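Print this post | E-mail this to a friend

The rules on our wall

I promised a few of you at the Wanberg meet-up that I'd write up our house rules for collecting demonstrations, and then I did nothing for weeks, so sorry! It's September, the kettle's on, let's go.

For anyone who's new here: I work in a small team at Teserham, and most of what I do is hold a pair of grippers and tidy things so that a robot can learn from it later. Books, mostly, this month. Before that it was cutlery, and before that a truly miserable fortnight of socks. We also check each other's recordings, and that's where the rules came from, because when we started we had none at all and everybody did everything their own way.

Our first big batch was 1000 recordings. We were so proud of it. Then we sat down to go through it properly and found that one of us always tidied from the left, another shoved things in wherever there was a gap, and I (yes, me) had a habit of putting an item down, changing my mind and picking it up again. Every one of those ends with a tidy table, so on paper they all passed. But try writing down what "finished" meant across the lot and you can't do it. We kept 72 of them for the reference set. I went home and ate a whole packet of biscuits.

So now there's a sheet on the wall, and it has 5 rules on it. It used to have loads more, copied out of a thing someone brought back from Crenshaw, and people simply stopped reading after the first few. Short is better. These are the ones that survived.

Rule one: say what done looks like before you pick anything up. For a book going into a file holder, ours says the book is in a compartment, standing by itself, with both hands clear. "Nearly in" doesn't count, and neither does leaning on the outside.

Rule two: one go at it. If you drop something, you can pick it up and carry on, and you tag the recording as a recovery so it goes in its own folder. What you can't do is stop, reset the table by hand and pretend the first bit didn't happen. I was the worst offender on this one and I'm much better now, thank you.

Rule three: cables checked before you start. Let them hang so they don't tug on your wrist and don't sweep anything off the table. I know it sounds like your mum telling you to do your laces up, but a cable that pulls changes how you move, and you stop noticing after ten minutes. The person checking the recording will notice, believe me.

Rule four: the table gets the same treatment every time. Same place, same height, legs on the marks, and anything that isn't part of the task goes off it. We argued over this for an entire Thursday afternoon! Half of us wanted more variety and the other half wanted a life. In the end we agreed that variety is planned and written in the log, so if the table moves, it moves on purpose.

Rule five: stop when you're tired. We swap over on the hour. Your hands get lazy before you feel it, and lazy hands squeeze too hard.

Books are fiddlier than they sound, by the way. You've got one hand trying to tip the thing upright into a slot that's barely wider than it is, and the other hand hovering about wanting to help.

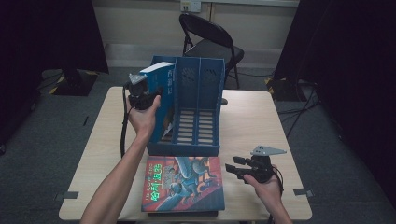
Do both hands have to be doing something for a recording to count?

Only if the task sheet says it's a two-handed task. Otherwise the spare hand can wait, as long as it stays clear of the object and doesn't steady it at the last second.

I get asked that one a lot, and our sheet didn't cover it until Venholm sent some recordings back to us with a polite note. It's now written in biro under rule one, and at some point I'll type the whole thing up again so that it fits on the page.

The other thing I'd pass on, if you're writing your own, is to have the newest person read it out loud and then do the task straight away. You'll find the holes in your wording very quickly. Ours said "place the book neatly", which meant something different to every single one of us, and it took a new starter asking "how neat?" before we crossed it out.

We're aiming for another 1000 before the clocks go back, and I'll let you know how many we keep this time. If your team has a rule that ours is missing, pop it in the comments, especially if it's about glasses or anything see-through, as that's what we're on next and I'm dreading it.

Print this post | E-mail this to a friend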